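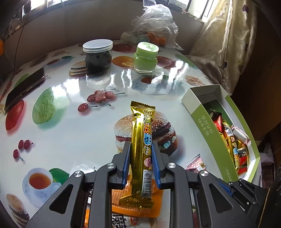
Filed under: Reviews > Robotics > Grippers and hand tools
Review by Myrto Zervas, April

The Dronura hand-held gripper costs $2556 for a set of 2, and the sales page would like you to believe that anyone can collect good grasping data with it before lunch. I've had a set on loan for most of a month. Lunch came and went a few times.

I'll start with the part I like. The blue ribbed pads are good. Foil snack wrappers are a rotten thing to grip, slippery and full of air, and the pads will hold a gold bar wrapper upright by its sides without my having to strangle it. Cheaper tools I've tried either let foil slide or flatten whatever is inside. Cartons are less impressive. The ribs don't do much on stiff cardboard and I ended up squeezing harder than I wanted to.

The dark grey linkage has triangular cut-outs in the outer plates, which the brochure credits with "dramatic weight savings." Maybe so. My forearm was still sore after 60 grasps, and Dionysis Karamanlidis, who has bigger hands than I do, was swapping sides well before that. The handle is the problem, and no amount of trimming up front will fix a handle that's too fat.

Then there's the claim about clutter. Dronura says the jaws are "slim enough for any packed bin." They aren't. Pulling one small packet out of a box of mixed sweets, I kept nudging its neighbours with the linkage, and flat packets lying on a smooth table cover were worse again. You have to pinch up an edge first, and on some of them there's no edge to pinch. Shiny covers also throw window glare back into the recording. The manual gives that one line, near the end, and suggests "even lighting." Thanks.

The software is fine once it's going. Calibration took me 16 minutes the first time, against the "instant" on the box, and I had to repeat it whenever I'd changed the pads. Exported files opened without fuss. I did lose one session when the unit went to sleep partway through, and support's reply, signed Angeliki Michailidis, was polite and told me to update the firmware I'd already updated.

I also asked for evidence behind the statement that robots trained on this data "work first time." I was sent a slide deck from the Stirnstead demo day. It had graphs with no scale on them.

If you mostly handle soft packaging and somebody else is paying, it's a decent tool. For anyone buying out of their own pocket, the older Psarras model is plainer and heavier but has a better handle, and you can find it used. I'd want a slimmer grip and a proper sleep setting before I paid full price for this one.

Pads: very good. Comfort: poor. Value: wait for a sale.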